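How to Get Old Deodorant Stains Out of White T-Shirts

Posted by Catinca Mocanu
Updated April 9, 2019

The yellow, stiff patches under the arms of a white shirt come mostly from the aluminum in antiperspirant mixing with sweat. Regular detergent doesn't do much to them, and chlorine bleach can make them darker. Do not start with bleach.

What you need

Baking soda
3% hydrogen peroxide, the kind in the brown bottle
Liquid dish soap
White vinegar
An old toothbrush
A basin or a clean sink

Step 1: Soak in vinegar

Turn the shirt inside out. Mix one part white vinegar with 4 parts cool water and soak the underarms for 40 minutes. If the fabric feels waxy you can leave it longer, up to two hours. Rinse very well. Vinegar and peroxide should not be mixed, so don't skip the rinse even if you're in a hurry.

Step 2: Make the paste

Stir together two tablespoons of baking soda, two tablespoons of peroxide and one teaspoon of dish soap. This is enough for one adult shirt. Make it fresh each time and don't store leftovers in a closed jar — it gives off gas.

Step 3: Check the print

Plain shirts can skip this step. If there is lettering or a design on the front, dab a little paste on one corner of it, wait ten minutes and rinse. Look for color on the rag. Thick rubbery prints usually hold up to the paste but crack if you scrub them. 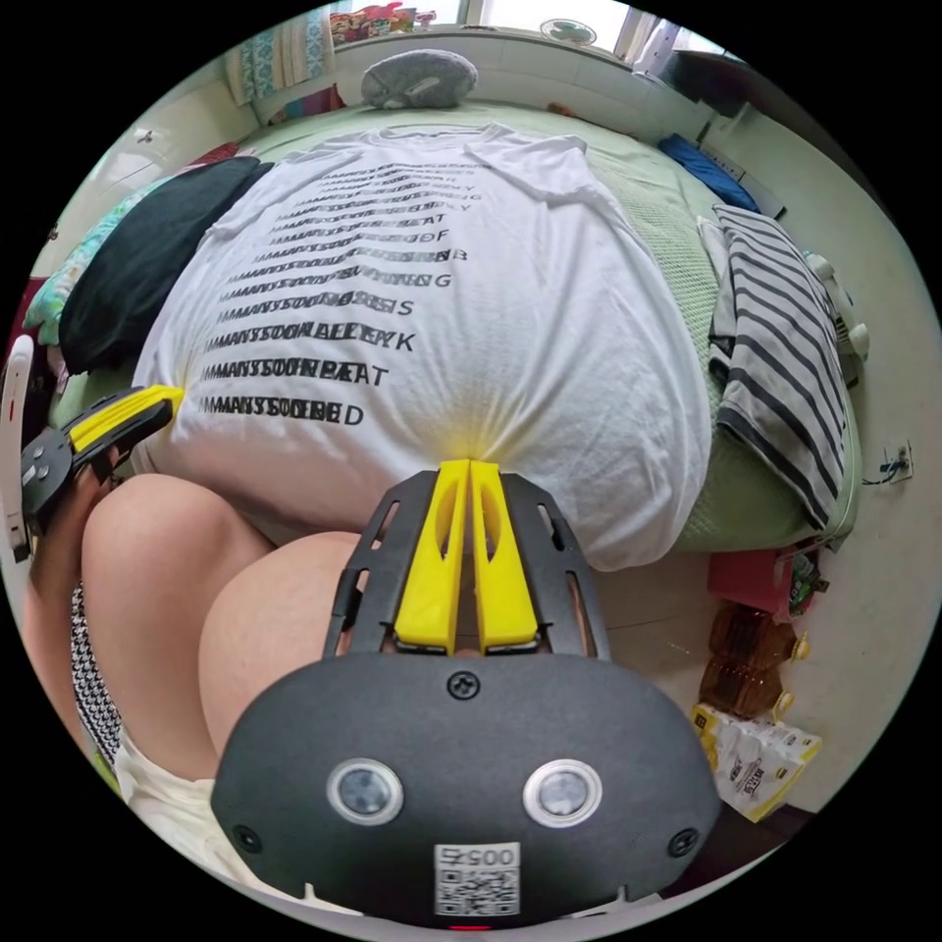
White T-shirt with black lettering down the front, on a pale green sheet.

Keep the paste on the underarm area and slide a folded towel inside the shirt so nothing soaks through to the other side.

Step 4: Scrub and wait

Work the paste in with the toothbrush using small circles. Go along the seam too, where most of the buildup sits. Leave it for an hour, out of direct sun.

Step 5: Wash

Rinse, then wash in the warmest water the care label allows. Air dry. Heat from the dryer can set whatever is left, so check the shirt in daylight before you ever put it in there. Old stains often need a second round.

What not to use this on

Silk, wool, or anything colored that you care about. Peroxide can lighten dyes. On 100% cotton I have had no trouble.

Comments

Lakshmi D'Souza: Worked on my husband's undershirts but it took three rounds. The collar came clean on the first.

Eckhard Oltmanns: Can you use washing soda in place of baking soda?

Catinca Mocanu: I wouldn't. It's a lot stronger and hard on your hands.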